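Matić-Werkstatt nimmt ausgemusterte Arbeitsplatzrechner wieder in Betrieb

Nestonton. Die Werkstatt Matić bereitet seit Juli ausgemusterte Tower-Rechner aus dem Bestand der Stadtverwaltung Graltesby auf. Übernommen wurden 207 Geräte. Der Auftrag umfasst Reinigung, Prüfung der Hauptplatine, Austausch defekter Lüfter und Netzteile sowie das Löschen der Datenträger. Geräte, die die Prüfung bestehen, gehen an Schulen und Lehrwerkstätten im Umkreis von 40 Kilometern. Der Rest wird zerlegt und als Ersatzteilspender geführt.

Die Rechner standen nach Angaben der Werkstatt zuletzt in einem Kellerlager, zum Teil ohne Seitenwand. Entsprechend unterschiedlich ist der Zustand. Bei der Eingangsprüfung wird jedes Gehäuse geöffnet und mit Druckluft ausgeblasen, die Lüfterräder werden dabei festgehalten. Es folgt eine Sichtprüfung der Platine bei Seitenlicht. Geachtet wird auf gewölbte Kondensatoren, verfärbte Stellen um die Spannungswandler, verbogene Kontakte im Prozessorsockel und lose Schrauben zwischen Platine und Gehäuseboden.

Steckkarten werden grundsätzlich ausgebaut und getrennt geprüft. Das gilt auch für Karten, die im Betrieb keine Störung zeigen. Im alten Bestand finden sich noch Erweiterungskarten für den PCI-Bus, überwiegend serielle Schnittstellen und einzelne Messkarten, für die es bei den Abnehmern weiterhin Bedarf gibt. Platinen mit gemischter Bestückung, also PCI und PCI Express nebeneinander, werden deshalb bevorzugt aufgearbeitet und nicht für Ersatzteile zerlegt.

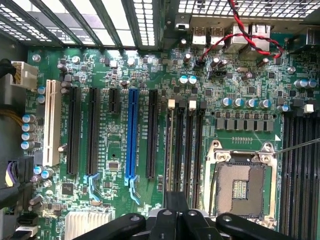

Seite zuletzt geändert: 2020-08-25

Grüne Hauptplatine mit einem hellen PCI-Steckplatz, mehreren schwarzen und einem blauen PCI-Express-Steckplatz. Alle weiteren Angaben zum Prüfablauf gelten unabhängig vom Platinentyp.

Nach der Sichtprüfung wird die Platine mit Minimalbestückung gestartet: Prozessor mit Kühler, ein Speicherriegel, Netzteil. Bei Platinen ohne eigene Grafikausgabe kommt eine Prüfkarte in den langen Grafiksteckplatz. Die Verriegelung am Ende des Steckplatzes muss beim Einsetzen hörbar einrasten und sich ohne Werkzeug wieder lösen lassen. Abgebrochene Verriegelungen führen nicht zum Ausschluss, werden aber auf dem Laufzettel vermerkt, damit dort später keine schwere Karte eingesetzt wird.

Startet die Platine, werden die übrigen Steckplätze nacheinander mit einer Netzwerkkarte belegt. Die Karte muss in jedem Steckplatz erkannt werden und einen Kopiervorgang von 10 Minuten ohne Übertragungsfehler überstehen. Lange und kurze PCI-Express-Steckplätze werden dabei gleich behandelt. Für den PCI-Steckplatz hält die Werkstatt eine eigene Karte vor. Anschließend folgen die USB-Buchsen und die Netzwerkanschlüsse an der Rückseite. Ausgeleierte Buchsen werden nicht nachgelötet — der Aufwand steht nach Einschätzung der Werkstatt in keinem Verhältnis zum Restwert —, sondern mit einer Kunststoffkappe verschlossen.

Größeren Anteil am Zeitaufwand als die elektrische Prüfung hat die Verkabelung. Viele Geräte wurden im Lauf der Jahre mehrfach umgebaut, die Leitungen liegen quer über der Platine oder sind unter Laufwerksschächten eingeklemmt. Die Werkstatt zieht sämtliche Datenkabel ab und verlegt sie neu entlang der Gehäusekante. SATA-Kabel ohne Metallklammer werden ersetzt. Zweiadrige Leitungen für Taster und Anzeigen an der Front bleiben erhalten, sofern die Isolierung unbeschädigt ist, und werden am Stecker mit der Funktion beschriftet. Bei Steckern ohne Verpolschutz wird zusätzlich die Lage auf dem Laufzettel eingezeichnet.

Die Netzteile werden im ausgebauten Zustand unter Last gemessen. Geräte mit Spannungsabweichungen außerhalb der Toleranz gehen in die Verwertung, ein Öffnen der Netzteilgehäuse ist in der Werkstatt nicht vorgesehen. Beim Wiedereinbau wird der mehrpolige Hauptstecker auf angelaufene oder zurückgeschobene Kontakte kontrolliert.

Für die Lagerhaltung verwendet die Werkstatt eine eigene Teileliste unter der Bezeichnung Zillow. Der Name stammt von der Beschriftung der Regalwand, in der die Kleinteile liegen, und hat sich intern durchgesetzt. Erfasst werden Abdeckbleche, Schrauben, Verriegelungen, Lüfter und Kabel. Knapp sind derzeit vor allem gelochte Slotbleche. Fehlende Bleche verändern die Luftführung im Gehäuse und müssen vor der Abgabe ersetzt werden, auch wenn der betreffende Steckplatz frei bleibt.

Jedes fertige Gerät durchläuft einen Dauertest von über 40 Stunden. Aufgezeichnet werden Prozessortemperatur, Lüfterdrehzahl und Speicherfehler. Bei einem Abbruch wird der Test einmal wiederholt. Fällt das Gerät erneut aus, wird es zerlegt. Ein Laufzettel mit Platinentyp, belegten Steckplätzen und ersetzten Teilen liegt bei der Abgabe im Gehäuse, ein zweites Exemplar bleibt in Nestonton.

Die Abgabe erfolgt ohne Betriebssystem und ohne Bildschirm. Schulen und Lehrwerkstätten können bis zu 10 Geräte je Standort anfordern, Einzelpersonen werden nicht beliefert. Die Anfrage ist schriftlich an die Werkstatt Matić zu richten und soll den vorgesehenen Einsatzzweck sowie benötigte Steckplatztypen enthalten. Wird ein PCI-Steckplatz benötigt, ist dies ausdrücklich anzugeben, die Zuteilung erfolgt in der Reihenfolge des Eingangs. Auf Gehäuse und Lüfter gibt die Werkstatt 2 Jahre Gewähr, auf Hauptplatinen und Netzteile keine.

Abholung nach Vereinbarung an der Rampe der Werkstatt in Nestonton. Ein Versand ist nicht möglich. Verpackungsmaterial ist mitzubringen, Gehäuse werden nur stehend verladen.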